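Murkitz Toy Library Adds French Guessing Games to Its Lending Shelves

MURKITZ, January. The Murkitz Toy Library will begin lending French-language guessing games this month, the library announced Wednesday. The games are part of a new collection for families, home schoolers and elementary classrooms that want to practice a second language without a workbook.

The collection holds 26 titles. Most are card and board games that were already popular in their English versions, including picture lotto, memory pairs, a shopping list game and several flip-card guessing games. All of them went through the library's regular check for missing parts before being given a shelf number.

The guessing games use picture cards of animals and characters, with the French name printed under each picture. Players sit across from each other and take turns asking yes-or-no questions. Does it live in the water? Does it have four legs? After each answer, a player flips the flaps over the pictures that no longer fit. The first to name the other player's hidden card wins the round.

"Kids will ask the same question twenty times if it helps them win," said Bernadette Quintanilla, who runs the lending desk. "By the end of an afternoon they have said 'Est-ce que c'est un animal?' so often that they stop looking at the sheet."

The library has written a question sheet to go with each flip-card game. One side lists short questions in French with the English beneath. The other side gives the names from the cards, with a simple guide to saying them out loud. The sheets are laminated and should come back in the box with the game. Replacement sheets can be printed at the desk for free.

The French collection was paid for by a grant of $6,200 from the Kinnunen Fund, which also covered a new shelving unit along the east wall. Games in Spanish will follow if borrowing is steady through the spring.

How to borrow

Members may take out two games from the collection at a time, for three weeks. Games may be renewed once unless another member has placed a hold. Classroom members may borrow up to 6 games and keep them for a full school term. Family membership costs $26 a year. The library currently has 242 member households.

Borrowers are asked to count the cards before bringing a game back and to leave the cards out of their slots, stacked and held with the band provided. Flip-card boards should not be forced closed. If a flap comes off its hinge, put it in the small parts bag and tell the desk. There is no charge for a loose flap. Lost cards are charged at one dollar each.

Game afternoon

An open game afternoon will be held at the library's Norby Street room from 1 p.m. to 4 p.m. on the last Saturday of the month. Tables will be set up for flip-card games, picture lotto and memory pairs. No French is needed. Younger children should come with an adult. Burketti Bakery, next door, will provide rolls and hot chocolate.

Teachers who would like to see the collection before signing up may come in during regular hours, Tuesday through Saturday, 10 a.m. to 5 p.m. The desk can set a game aside for them if they call the day before.

Names on the cards include chat, vache, singe, poisson and grenouille in the first picture, and pieuvre, or octopus, in the second.
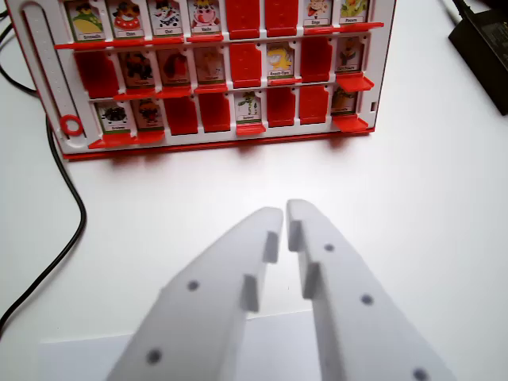
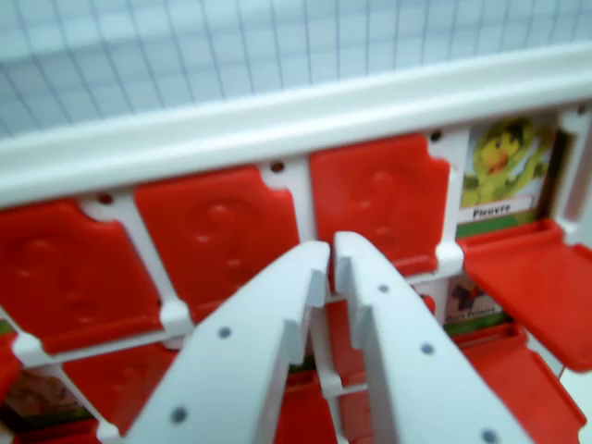
Parents who tried the games ahead of the launch were asked for comments. One wrote that her two boys, ages seven and nine, had picked up the animal names quickly but still argued in English, and that she would like the question sheet to include a few polite ways to say "it's my turn." The library plans to add those lines to the next printing.

Contact: Lending desk, Murkitz Toy Library, Norby Street, Murkitz. Membership forms are available at the desk and may be filled out on the day of a first visit.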